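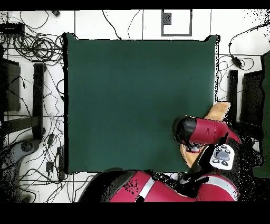

A dark green cloth spread on white floor tiles.

The Green Cloth

My grandmother in Nesau had a table, but the important work she did on the floor. When she cut fabric, sorted beans or took apart the kitchen clock, she first opened a green cloth on the tiles, pulled the corners, and walked once around it to see if it was lying well. We children were not allowed to step on it. We could sit at the border with our toes behind the line, and from there we could watch.

I have now lived for many years in another country and another language, and I have the same habit. In my closet there are four cloths for the floor. My neighbors have carpets, and they ask me if I am going on a picnic.

The first thing I want to say in favor of the cloth is that it gives a size to the work. A floor has no end. If I begin to repair a lamp on the bare tiles, after one hour the lamp is in the whole room, and one screw is under the refrigerator. On a cloth, the lamp must stay inside the square. When the square is full, I stop and put something away before I continue.

The color is a matter of taste, but I have strong opinions. White tiles are beautiful in the morning and terrible for finding things. A white button disappears on them, and so does a clear plastic washer. The gray lines between the tiles are even worse, for they hold needles and very small springs, and you need a fingernail to take them out. Dark green is kind to the eyes. Brass shines on it, steel shines on it, white thread is easy to see. Only black things are difficult, and for black things I have a second cloth the color of weak tea.

I bought my present green one from a small mill shop, Koubek, where they sell the ends of rolls by weight. It was not made for the floor. The lady at the counter thought it was for a card table, and I did not correct her. It is a thick cotton with a little roughness on one side, and this side goes up, so that round things do not roll away so easily. I washed it two times before I used it. A new cloth can give its color to everything, also to the knees.

About wrinkles I have become more relaxed. In the beginning I ironed the cloth each time, like for a wedding. Now I fold it in a different way every month and accept what comes. The corners like to stand up a little, in small points, especially if the cloth was hanging over a chair. Some people put a weight on each corner. I tried this with four smooth stones from the river, and I kicked one of them across the kitchen, so the stones are back on the windowsill. A raised corner does no damage. If the middle is flat, you can work.

Cables are another question. Any room where things are repaired or tried out has its cables, and they gather on the floor in loops, black on black, until you cannot say which one belongs to which plug. I do not fight with them any more. I have one rule, that a cable may lie next to the cloth but it may not lie under it. Under the cloth it makes a hill, and on this hill every cup and every jar will lean to one side. Also it is easy to forget it there and to pull it with the foot.

When I bought longer ties for my own cables, I took the fabric kind from Netance, which you can open again. The plastic ones must be cut, and I have once cut the cable together with the tie. It was the cable of the radio.

In December I use the green cloth the most. Then it is under the wrapping paper, under the boxes with glass balls, and once under a bicycle wheel that had to be a surprise. The glass balls stay on it very well. Last winter I counted them for the insurance of the community hall, where we lend them out, and there were 131, each one on its own place in rows. It looked so nice that I was sorry to put them back.

Cleaning is simple. Take the cloth by all four corners at the same time, so that it becomes a bag, and carry it outside. Look inside before you shake it. I have found in there an earring, a key and the tiny screwdriver from a Pronex set, which I had already replaced. Then shake it away from the wind, fold it with the working side in, and put it where you can reach it without a ladder.

My grandmother's cloth is still in the family. My cousin has it in Nesau, and it is now more gray than green, with one burned spot from an iron and a line of red ink. She uses it for potting plants in spring. I asked her once if I could have it, and she said no, very politely, and then she sent me a photograph of it with geraniums.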